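Tipping, again

July 2, 2014

Wrote half of this on the bus so forgive the state of it. Had a fight at lunch about tipping. Not a real fight. Genji Hamada and I have been having the same one since we both carried plates at Keskin, and the positions have not moved an inch, except that I think I finally know what mine is.

His: tips are how good servers get paid what they're worth. Take them away and the good ones leave.

Mine: the tip is the owner's wage bill handed to a stranger who had no say in it, at the end of a meal, with a pen.

I waited tables for 11 years. Three places, one of them twice. I have had the 45 dollar tip on a cup of soup and I've had the handful of change left in a puddle of creamer, and I can tell you neither of them had anything to do with how I did my job. The soup guy had just gotten good news from his doctor. The change people had been arguing since the parking lot. You're not being graded. You are standing near someone else's day with your hand out.

People who never did the work don't believe this. They think they tip on service. Ask them what they leave and it's 20 percent, always, good or bad, less if they're mad at the kitchen. The kitchen! Which gets none of it. The steak is overcooked and the person who walked it over pays.

And the schedule. Diners never see the schedule. If your income comes from tips then your income is decided by whoever writes the sections, and whoever writes the sections knows it. Tülin Aksoy got put on the two tables by the restrooms for most of a September because she'd asked, politely, why the closing shift ran past the posted time. Same hourly. No write-up, nothing on paper. She lost close to half her pay and there wasn't a thing to complain about, because officially nothing had happened. That's the part I can't get Genji to look at. He was good and the manager liked him, so he got the window. He thinks he earned the window.

He did earn it, a bit. He was really good.
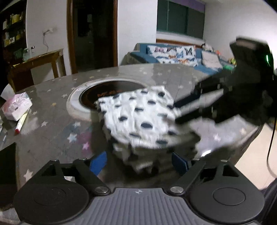

The other thing is all the work a tip doesn't reach. Side work, they call it. Rolling silverware, marrying the ketchups, hauling ice, breaking down the stations after the last table has paid and gone home. All of it at the server minimum, which in a lot of states is 2 dollars and change, on the theory that your tips will cover it. What tips? The room's closed. Nobody ever left five bucks for the tabletop, and a hot-pot place is worse than most that way, every table with a round well sunk into it and a white rim to go around with a cloth, and the well itself, and then the next table. At Flaltport we had plain flat tables and I still spent an hour a night on them. An hour of wiping for less than the price of a coffee. The owner wasn't a bad man. He just had a number in his head for what that hour cost and the law let him keep it there.

So what do I want. I want the price on the menu to be the price. Put the wage in the food. If the noodles have to go up then put them up and let me decide if I want noodles.

I know the objections, I've had them thrown at me with bread. One, people won't pay it. They already pay it! It's the same money, it just shows up at the bottom in handwriting. Two, service gets worse. Maybe. My dentist doesn't get tipped and she's lovely. The guy at the tire shop is not lovely but he puts the tires on. We manage to get decent work out of nearly everyone else in the country without leaving cash under a plate.

Three is the real one and it's Genji's. Some servers will make less. True. The bartender on a big night, the window section, the ones with the regulars. Perihan Polat put herself through nursing school on weekend doubles at Andimero and she'd have hated every word of this. I called her about it and she did. She said a flat wage would have meant two more years of school, and who was going to give her those back. I didn't have an answer on the phone and I don't have one now. I think a fair system takes something from the people doing best in the unfair one and you should say so out loud, rather than pretend everybody comes out ahead.

But I also think about who's not at the window. The dishwasher. The older woman who worked breakfasts with me at my second place, slower then the rest of us, never spilled a thing, always at the bottom of the tip sheet. Customers tip young and they tip pretty, they tip people who look like them, and we all know it. If a boss set pay like that he'd be in court. We let the customers do it and call it gratitude.

Somebody will write in to say they always tip well. Good. So do I. I overtip, I tip on takeout, I tip when the service is lousy because I know what a lousy night is. As long as this is how the rent gets paid you don't get to make your stand on the server's back. Skipping the tip on principle is just skipping the tip. Take the principle up with your state rep, or with the owner, or quit eating there.

Genji paid for lunch, by the way. Left a twenty on a check that didn't come close to needing it. Told me it was becuase she remembered his name.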